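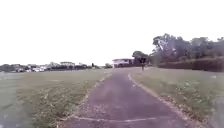
A park path heading off towards the trees and buildings. Look for the thin, wavy line that runs across it near the front.

How does a path grow old?

When you scoot or skip along a path in the park, you probably don't think very much about the ground. You are far too busy looking out for dogs, or ducks, or the person you promised to race to the gate! But a path has quite a lot going on, and if you slow right down and look at your feet for a minute or two, you can begin to work out what has been happening to it.

Let's start with what it is made of. Many park paths are made of asphalt (say it "ASS-falt" or "ASH-falt", people do both). Asphalt is a mixture of small stones and sand, all stuck together with a thick, black, gluey stuff called bitumen. It is mixed while it is very hot, often at over 144 degrees Celsius, and spread out while it is still steaming. Then a heavy roller goes back and forth to squash it flat, and when it has cooled down it is hard enough to walk on.

A brand new path is nearly black and rather smooth. After years of sun and rain the bitumen on the top wears thin, and the colour of the stones begins to show through. That is why old paths look grey, or even a little bit purple, and why they feel so rough if you are unlucky enough to land on one with your knees.

Now for the cracks. Asphalt swells a tiny bit when it is warm and shrinks a tiny bit when it is cold, and it does this over and over again. When it is young it can stretch, but as it gets older it grows stiff, a bit like modelling dough that has been left out of its tub. Sooner or later it may split. Rainwater can trickle into a crack, and on a frosty night the water turns to ice. Ice takes up more room than water, so it pushes at the sides and makes the crack wider.

Some lines were there almost from the beginning, though. If one stretch of path was laid on Monday and the next stretch later on, there will be a seam where the two pieces meet – and seams are often where cracks like to start.

The edges of a path are worth a look as well. Where there is a firm strip along the side, the grass has a harder time getting across. Where there isn't, grass creeps in bit by bit. Dead leaves and dust gather at the side and slowly turn into a thin layer of soil, and that is all a grass seed needs. Leave it alone for long enough and the path gets narrower and narrower.

And here is a puzzle to finish with. Why does a straight path seem to shrink as it goes away from you? It is nearly the same width all the way along, but things that are further off look smaller to our eyes, so the two sides appear to lean in towards each other. Artists call this perspective. Try drawing it yourself with a ruler and two slanting lines, and then add a tree at the far end. Make it smaller than you think it ought to be!

Words by Kristine Ocampo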